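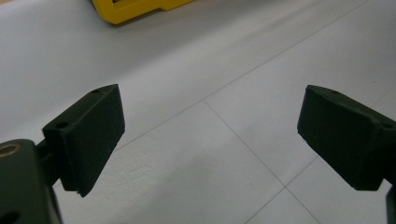

Figure 2.1 A tiled floor in a pale gray-white.

Contents Previous Next Glossary

Chapter 2
Tiled Floors

From Clurnitz Building Care, Book One, by Cyprian Wysocka

Chapter 1 dealt with floors that are laid in one piece. A tiled floor is made of many pieces, and the joints between them need as much attention as the tiles. Most of the complaints you will hear about a tiled floor are complaints about its joints.

The tile itself is the easy part. Glazed ceramic has a hard, closed surface, and a damp mop will lift ordinary dust and footprints. Unglazed tile is more open and may hold a stain if a spill is left to stand. Grout, the filler between tiles, is usually cement. Unless it has been sealed, it takes in water and whatever the water carries.

Color matters to the person who cleans the floor. Pale tile shows hair, crumbs and dark scuffs right away. Dark tile shows dried soap and hard-water marks. Neither one gets dirtier than the other, but they are inspected differently, and you should learn to look across a pale floor from a low angle before you call it finished.

The worked case in this chapter is the Iser house, where the kitchen and back hall were laid with 400 mm square tiles. We will measure both rooms, make a cleaning plan, and work out what to do about a loose tile near the back door.

In this chapter you will learn to
- tell glazed tile from unglazed tile
- pick up loose items and sweep before any water goes down
- mix a mild cleaner and change the water when it turns gray
- check grout for cracks and gaps
- lift and reset a single tile

Before you start
Pick a tiled floor at home or at school. Sweep it, then mop one half with clean water and leave the other half alone. Wait 15 minutes. Write down what you see on the tiles and in the joints on each side. Keep your notes for Section 2.4.

Key words: glaze, grout, joint, sealer, subfloor

2.1 What a Tile Is Made Of

Related chapters
Chapter 1: Sheet Floors
Chapter 3: Wood Floors
Chapter 4: Mats and Rugs
Appendix: The Zamora Stain Chart

Copyright Clurnitz Press. Contact us. Back to top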